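Search articles, authors, topics... Go

Report the failed takes

Alfie Dobson

12 comments Share 35

Papers on learning from hand-held gripper demonstrations usually give one number for the data: how many demonstrations went into training. I think the number is close to useless without a second one, the count of takes recorded and thrown away, and I would like reviewers to start asking for it.

Consider how a set gets made. An operator holds a gripper in each hand, performs the task, and stops. Software recovers the path of each gripper from camera images, often with the help of printed markers. If tracking drops out for too long, the take is rejected. If the operator fumbles the object, the take is usually rejected as well, by hand, under a rule that may or may not be written down. What survives is called the dataset.

Both filters have a direction. Tracking fails more often when a marker is turned away or hidden by furniture, so the surviving takes favor poses in open space. Manual rejection removes the moments in which a person recovers from a bad grasp, and those are the moments a policy needs when it makes the same bad grasp itself. A policy trained on the remainder has never seen a near miss. We then report that it is brittle and propose a larger network.

The Wondance set, which our group used for most of last year, is a fair case. Mayuree Wongsuwan went back through the raw logs in March and sorted the rejected takes by cause. Of every 25 attempts at the drawer task, 4 had been dropped for tracking and 3 for operator error. Those rates are low. The trouble was where they fell: all of the tracking losses came in the part of the motion where the left hand reaches below the work surface, and that is where our trained policy stalled. We had spent weeks adjusting the action horizon before anyone looked.

Nipon Kaewmanee has argued against me on this, and his objection deserves a proper answer. Rejection rates depend on the operator, the room and the tracking software, he says, so a bare percentage invites comparisons that mean nothing. I agree that the percentage travels badly between labs. The breakdown by cause and by phase of the task travels better, and it costs one table. The logs already exist in any pipeline that rejects takes automatically. For manual rejection, the operator can press one of a few keys at the end of a take.

A harder question is whether the fumbled takes should be kept for training. In our own trials on Meesuk, putting them back with no other change made the policy hesitate before contact. Trimming each one to the recovery alone worked better, although the trimming was done by hand and I would not claim the result holds for other tasks. 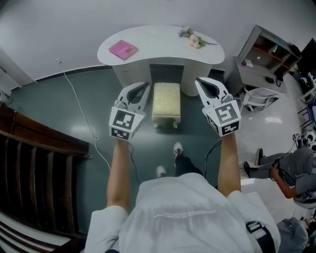

Trimming also needs a rule for where a recovery begins. Ours was the first frame in which the gripper reverses direction, and we have not tested another.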